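About us

Flendano is a small home help company. We fold, we put away, we make beds, and we leave the bedroom in the order you like. The company was started by the Gajdoš family in one flat in Clultness, and today we visit 42 homes in the town and the villages near it.
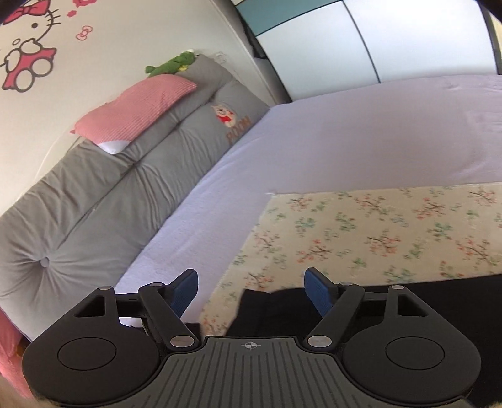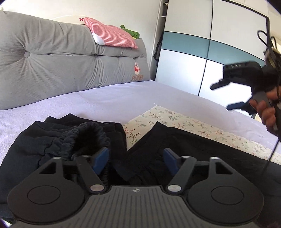 Dark clothes on the lavender sheet, beside the flowered blanket.

Most of our work begins on the bed. It is the largest flat place in many homes, so the clothes go there first and are sorted by kind. Trousers are folded along the leg, with the waistband laid flat, and dark things are kept in their own pile. Blankets are folded last, when the bed is free again.

We are careful with the things that make a room yours. A child's pillow, a soft toy or a headboard cushion goes back to the same place where we found it — we do not arrange your home by our own taste. If you prefer your pillows in a certain order, please tell us once and we will write it in your home card.

What we offer

Our regular visit lasts 3 hours and can be every week or every second week. We also offer Jisex, our service for wardrobes and drawers, which was chosen by 119 families last year. Before a Jisex visit we ask you to decide what you want to keep, because we never throw away anything without your word.

Our office in Clultness is open every Thursday from the morning until six o'clock. You are welcome to come in and ask for the price list, or to leave us a message through the contact page.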